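Gikesden Railway Credit Dispute

The Gikesden railway credit dispute was a long and lively political argument over which of two governors deserved recognition for the Genby–Gikesden commuter line, a 60-mile passenger railway linking the port of Genby with the inland capital. It began with a single remark at a ribbon cutting and grew into one of the best-loved episodes in the province's political history, still retold with relish in both cities.

Background

The line was first proposed under Governor Impi Seppälä, who signed the survey order in her second term and set aside money for land purchases along the Tsolakis valley. Her government bought most of the route and built the two great embankments at Norkutine, which remain a wonderful sight from the valley road. Seppälä left office before any track was laid. Her successor, Joonas Nurmi, had campaigned against the cost of the project, then changed his mind within months of taking power and pushed it through with remarkable energy. Tracklaying, signaling and all 13 stations date from his time in office.

The ribbon-cutting remark

At the opening ceremony in October, Nurmi thanked the engineers, the track crews and the people of Gikesden, and told the crowd that the railway had been "a drawing in a drawer" when he found it. Seppälä was seated in the second row. Senator Gumaro Villaseñor, her former transport minister, answered the same evening in a radio interview that has become a small classic of provincial oratory. "A drawing does not hold up a train," he said. "Go and stand on the embankment."

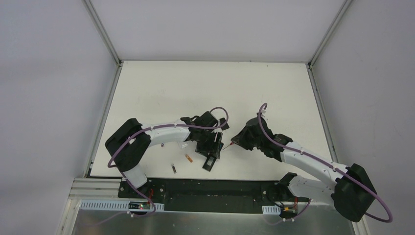
Nurmi's office replied with a statement listing every contract signed under his government. Villaseñor came back with the land deeds, all 1247 of them, and read from them in the Senate until the presiding officer adjourned the sitting shortly before midnight. The reading drew a full public gallery, a rare thing for a transport debate, and several rural families came to hear their own fields named.

The Lodhi report

The Senate then asked the auditor, Ehsan Lodhi, to settle the matter. His report is a splendid piece of plain writing and is still assigned in local civics courses. Lodhi found that the Seppälä government had paid for the land and earthworks, and that the Nurmi government had paid for nearly everything a passenger would notice. He declined to name a founder. Both camps declared victory on the day it was published.

Naming of the terminus

The quarrel flared up again over the name of the Gikesden terminus. Nurmi's allies wanted it named for him, while Villaseñor's supporters put forward Seppälä. The city council chose Siiri Toivonen, the surveyor who had walked the whole route on foot and marked out the valley curves. Seppälä and Nurmi both attended the unveiling of the sign, and they rode back to Genby in the same car.

See also
Norkutine embankments
Tsolakis valley
Transport in Genby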